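What I Have Been Up To in the Evenings
20th January

I promised several of you a proper update on the robotics club and then went quiet over the holidays, so pour yourself something warm, because this one got long.

For anyone new to the blog, I went back to school at an age when most of my friends are shopping for recliners. I'm in the second year of my course at the community college, and last July, when I was filling in the form for the fall, I ticked the little box beside "robotics club" mostly to see what would happen. What happened is that I now spend a good many evenings in a room with no windows, eating crackers over my notebook and arguing about the best way to pick things up!

The club is run by Wanda Ferreira, who teaches the controls class and has the patience of a saint. She splits us into small teams, and every team takes a name from a hat. We are Team Zorau. The others are Team Vunell and Team Fivis, and they are both ahead of us on points, and we are all being very grown-up about it.

Our project this term is two arms working together. I had assumed that two arms would be twice as easy as one (I have two arms myself and have always found the second one handy). Oh, my friends. With one arm, if you come in a bit crooked, the thing you're reaching for just scoots along the table and you try again. With two, each of them has its own idea of where the middle is, and the object between them gets the worst of the disagreement.

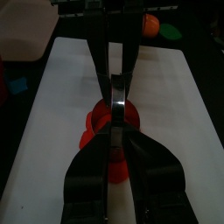 Fingers from both sides, with our red piece down in the middle of it all.

I love the view from down at the gripper, and I could look at it for hours. From a chair you think you can tell how close the fingers are to each other, and then you look from the wrist and find that you were kidding yourself. My teammates got tired of me saying "just a hair to the left" and made me write down what a hair was. We settled on 2 millimeters. It's in the notebook, underlined, with a cracker crumb pressed into the page.

The notebook, by the way, is the part I'm proudest of. Wanda wants every attempt written up in the same way: who was driving, what we were trying, what we changed since the one before. I was a bookkeeper for 20 years, so you can imagine how I took to that. The younger ones groan about it, but I noticed that when two of them got into a squabble over which settings we'd used before the break, they both came looking for my pages.

We take turns driving for 10 minutes each and then swap. I thought that sounded awfully short when I started. Now I'm ready to hand it over by then, and my shoulders are up around my ears. You are concentrating on two hands that aren't yours, and you forget to breathe. One of the boys on our team hums the entire time he's driving, always the same tune, and now I catch myself humming it over the dishes.

The steel cylinder is my favorite thing to work with and also the one I complain about most. It's short and wide and so shiny that it's hard to judge where its edge is, and I have a soft spot for it all the same.

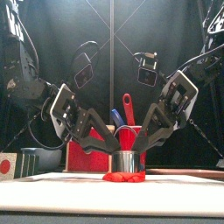 Both grippers on the cylinder, fingertips nearly touching over the rim.

I like how the two arms lean in there, like a couple of people over a jigsaw puzzle. My sister saw it and asked whether that was my kitchen, on account of the spatula, and I told her my kitchen has never been lit that well.

Our showing for the other clubs is at Kwiatkowski Hall later in the term, and each team has to hand in a written plan first, with a budget. We've been given 200 dollars for the whole thing. You would not believe how long five people can discuss 200 dollars. I've made us a spreadsheet with a column for tape, and I've been teased about the column for tape, but I stand by it.

If you're local and want to come along to the showing, leave me a comment and I'll pass on the details once Wanda has them. And to the reader who asked for the lentil soup recipe, I haven't forgotten you. It's on a card somewhere in this house, and I'll type it up as soon as I find which drawer I put it in.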